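Student robotics club takes on the tangle at Memstead

A student club at Memstead Technical College has spent its winter term on a job most people put off at home, which is sorting out knotted thread.

The Clindholm Robotics Club has 13 members this year, drawn from the college's electrical, mechanical and design programs. Their project for the term uses a pair of robot arms, worked together over a covered table, to handle loose thread and put it into a divided tray. The club plans to show the work at the college's open day in October and has entered it in the student section of the Vamance Challenge, a regional competition for two-arm handling tasks.

Thread was chosen in the first meeting of the term after members voted down two other ideas, a card dealer and a machine for folding tea towels.

"We wanted something soft," said Spyros Atanasov, the club's president and a third-year mechanical student. "Last year's group did blocks and cups. A cup stays the same shape when you pick it up. Thread changes every time you touch it, so whatever plan you had for the next move is probably wrong."

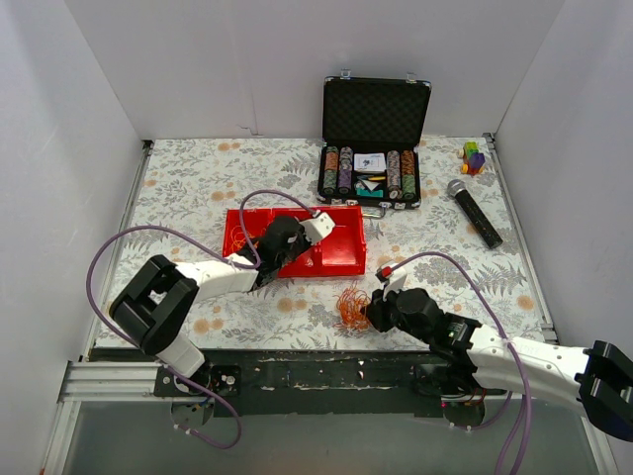
The two arms over the club's work table, with the right gripper at the bundle of orange thread.

The work table sits in a small booth at the back of the Hrubý Building's ground-floor lab. Members have dressed it with a floral covering and keep household odds and ends on it alongside the task items, including an open case of poker chips, a toy and a handheld microphone. The competition rules call for a cluttered table, and teams lose marks for knocking anything that isn't part of the task.

Under those rules, each team gets 10 minutes a run. The thread starts in a heap on the table and has to end up inside the tray. A strand left hanging over the rim counts for half. A strand still on the table counts for nothing.

The club logged 71 practice runs in the first half of term. Atanasov said the early ones were mostly spent learning what not to do. Pulling hard from one side tended to draw the knot tighter, and lifting the whole bundle at once usually meant dropping part of it on the way across.

The method the club has settled on gives each arm its own role. One gripper stays low at the bundle while the other takes a single loop and draws it away toward the back of the table. If the strand comes free it goes into the tray. If it catches, the arm eases off, lets the strand go slack and tries a different loop.

"It's what your grandmother does with a knotted necklace," Atanasov said. "She holds it down with one hand and teases it with the other. We spent three weeks on cleverer ideas before we went back to that."

Club members take turns on the arms in pairs. One drives and the other watches the table and calls out which strand to go for next — a habit that began when a driver followed the wrong end for most of a run. New members start on a length of thick cord and move to the fine thread once they can place the cord in the tray without touching the sides.

The finger tips have taken up a good share of the work. The club's first set was too blunt to pick out one strand from a heap and would take hold of several. The current set comes to a narrower tip. A design student in the club drew up a third version with a shallow groove along the inside face, and it is to be tested before the end of term. 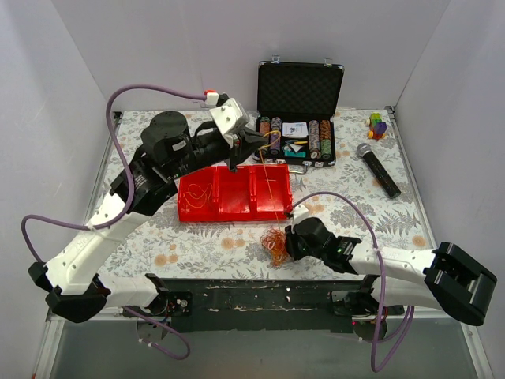

A loop held in the left gripper, with a strand running across the red tray to the clump at the front of the table.

Cables have been another headache. Each arm carries a long purple cable to its wrist, and the amount of slack matters. With too little, the arm can't reach the far side of the table. With too much, the loop can swing down over the work. Members have moved the tie points several times and now check both cables before every session.

Lighting in the booth was also changed partway through the term. The tray is glossy, and under the old lamps the glare on its floor made a fine thread hard to pick out. The club asked the college for a softer fitting and got one from a closed drafting room upstairs. Atanasov said it has helped, although the tray still shines more than he would like.

The college covers the lab space and the club pays for thread, tips and spare parts out of its own budget, most of it raised at a sausage sizzle in first term. Members get no course credit for the project. A few have used parts of it in their own assignments, among them a second-year student who wrote her measurement report on how much force it takes to draw one strand out of a loose bundle.

For the competition, a team of two will run the arms, with the rest of the club allowed to watch from behind a line. The pair hasn't been picked. Atanasov has ruled himself out of driving and said he would sooner do the calling.

"I'm too impatient with it," he said. "The good ones are the people who can stop halfway through a pull and let go. I see it coming loose and I want to keep going."

Marks are given for the amount of thread in the tray, for leaving the other objects where they were, and for a short talk to the judges on how the team reached its method. The club did well in the talk last year and lost ground on the table, where it tipped a cup in its final run. Members have been practising with the clutter in place from the start this time and shift it between sessions so that drivers don't get used to one layout.

Other entries in the student section will not be announced until the draw is made. Clindholm members have heard that at least one other college is working with ribbon, which the rules also allow. Ribbon is easier to grip but tends to fold over on itself, and the club tried it for an afternoon before going back to thread.

After the open day, the club hopes to keep the table set up for beginners. A proposal has gone to the college to run short evening sessions next year, open to students from any program, with the thick cord as the first exercise. Students who want to join the club can put their names down at the Hrubý Building front desk. Experience with robots isn't needed, and the lab is open to visitors during practice from 4 pm.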